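Journal > Opinion > Home life

Latest Essays Letters Archive About

In defense of the wobbly table

My kitchen table is older than I am and it rocks. Put an elbow on the wrong corner and your coffee goes for a little walk. I bought it off my neighbor Tatsuya Sugawara for 80 dollars when he moved out to Grimshaw, and every June, when my sister visits, she asks when I'm getting a proper one.

I've looked, believe me! There's a showroom on the way into town called Novinik, and I've spent more afternoons in there than I'd like to admit. They have a dining table for 400 dollars that doesn't wobble at all. It doesn't do anything else either. I sat at it for a good while trying to imagine an argument, or a birthday, or somebody's homework, and all I could think about was coasters.

What I like is wood that still looks like it came out of a tree – knots, seams, grain that bends around things.

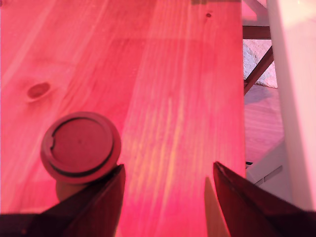 The case against perfect

My sister's side of it is perfectly sensible (she's a sensible person). Pine is soft. It dents if you look at it hard. Mine has a row of fork marks from a nephew who is now taller than me, and there's a pale ring where I once put down a hot pan and then stood there swearing at it. She says a table should survive a family. I say mine has, and you can read the whole thing if you sit at the right end.

I also think we've gotten a bit nervous about our own furniture. People buy a nice thing and then cover it up, and then they cover the cover. My friends over on Virnik Street have a gorgeous table that I have never once seen, only its tablecloth.

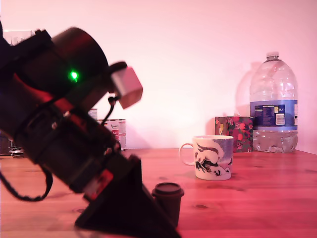 And the fix for a wobble is so cheap! I fold a bit of cardboard, shove it under the short leg, and that's good for months. Then somebody drags the table over to the window and I do it again. I could sand the other legs down, sure, and one day I might, but I've watched my uncle try that and he ended up with a coffee table.

So the cardboard stays where it is, and my sister can hold her own cup in June.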